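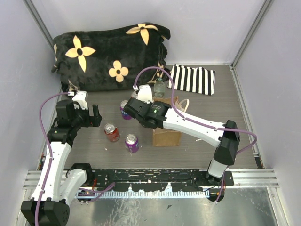
4.3 Preparing the table for shared-reach work

Shared reach is the part of the table that both arms can enter. Most contact faults on the Haltum two-arm station start there, and most of them come from how the table was set before the run. Place items so that each arm has a clear way down to its first pick. With the grippers waiting over the table, as they are over the cans and the paper bag, check the height of the tallest item near each one. A bottle standing behind a bag is easy to miss from the front of the station. Soft items such as a blanket go toward the back, bunched or folded, with no loose edge lying under a gripper.

Before you start

Read section 2 (Stopping the station) first. Only operators signed off under the Prokstead site rules may set the table with the arms powered. Everyone else sets it with the power off.

Setting the table

1. Press HOLD on the pendant. Wait for the pendant to show HELD before you reach in.

2. Remove anything left from the last run that is not on the item sheet.

3. Place the soft items. Press them down by hand. If they spring back higher than the line on the height gauge, fold them again.

4. Place the rigid items. Leave at least 50 mm between any two items that will be picked by different arms.

5. Stand cans and bottles upright unless the item sheet says otherwise. Bottles must be capped.

6. Turn bag handles so that they do not cross the path of the other arm.

7. Follow each arm cable from the wrist to the base with your eyes. It should hang free of the items and clear of the front rail slots.

8. Step back behind the floor line and release HOLD.

9. Run the first cycle at 30 percent speed. Keep a hand on the stop button until both arms are back at rest.

CAUTION: A held arm is still powered. Do not lean on it, push it aside or rest an item against it. If an arm is in your way, cancel the setup and jog it clear from the pendant.

CAUTION: Do not use glass, open containers or anything under pressure. Full beverage cans count as under pressure. Use empty ones.

Note: Fabric can catch on the finger pads when a gripper closes low. If this happens, press HOLD, open the gripper from the pendant and lift the fabric off — do not pull it.

Changing the layout during a session

Small moves of a single item do not need a new slow cycle. Swapping an item, adding one, or moving anything into the shared reach does. Write the change on the item sheet with your initials.

On stations fitted with the Clorkness wrist bracket, repeat step 7 after every layout change. The bracket sits higher than the older Manolakis type and the cable makes a wider loop.

Questions about this section go to Teun Van Damme, station safety.

Section revised November 2023. Replaces the April issue.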